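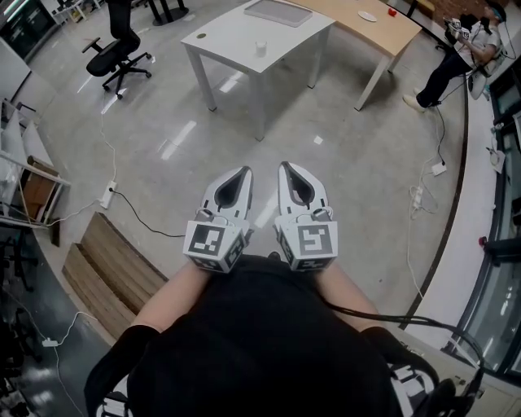
*Hand-held grippers with their marker cubes, at the Duda workshop in Sarnville.*

Miłosz Górecki has a theory that every software problem in robotics is a clock problem wearing a hat. He offers it before I have sat down, and he spends much of the next hour removing hats.

Górecki writes the tooling at Duda, which means he looks after everything between a person moving a gripper by hand and a policy learning to do the same. The cubes give him the position of each gripper. The rest, he says, is bookkeeping.

"People come in wanting to talk about the learning part," he says. "Fine, lovely. I spend my mornings asking whether the left hand and the right hand agree on what time it is."

In the early version, they didn't. One stream ran 50 milliseconds behind the other, and the replay tool, which he had also written, politely hid the fact by lining up the first sample of each. On screen both hands moved beautifully. The trained policy, meanwhile, would close one gripper on a cup and then, a beat later, remember it had another.

"We blamed the network. We blamed the loss function. I blamed a colleague's haircut at one point. It was my own alignment code, being helpful."

The fix took 2 days and removed more lines than it added. Each sample now keeps the time it was taken, and the replay tool shows gaps as gaps. If there is a hole in the recording, you get a hole on the screen, and Górecki gets a message.

How many messages?

"After the first week I set up a filter," he says.

The planner is called Didwood, after a village he drove through once and didn't stop in. It takes the learned motion as a suggestion and checks it against what the arms can reach without hitting the table or each other. He describes the relationship between the two pieces of software as a marriage in which one partner has ideas and the other has read the lease.

I ask what happens when they disagree.

"The planner wins, and the motion looks terrible. It's a person reaching for the salt while trying not to wake a dog." He shrugs. "We tried letting them negotiate. That was Enham."

Enham was the previous planner. It blended the two answers, weighting each by its confidence, and both turned out to be very confident. Given one path to the left of an obstacle and one to the right, it would take the average. Górecki keeps the branch in the repository and won't let anyone delete it. New hires are asked to read it and find the bug, and the good ones come back complaining that there isn't one – the code does exactly what the design document says.

Perception gets a warmer review, mostly. Marker tracking is old and well understood, and he likes that. What he doesn't like is a cube turned edge-on, when the estimate of its angle can flip from one sample to the next.

"So the hand appears to snap over and snap back. Nobody's wrist does that twice. I throw out anything faster than a person can move, and I used to be stingy about it. I wanted to save every recording."

Now he is less sentimental. Of the first 2,000 recordings, he kept the ones a plain script could explain and put the rest in a folder named "later." It is September, and he hasn't opened it.

His current project is a small viewer that puts both hands, the gripper openings and the planner's complaints on a single timeline. It took him longer than he'll admit, chiefly on account of the scroll bar. Before that, checking one recording meant 20 minutes and four windows, one of which always crashed – he says this with some fondness.

Does he use the viewer himself?

"Every day. I still open the four windows first," he says. "Habit. Then one of them crashes and I go and use the good one."

On the way out I ask whether the clocks are finally fixed. He checks his phone, where the filter has evidently let something through, and asks if I mind finding the stairs on my own.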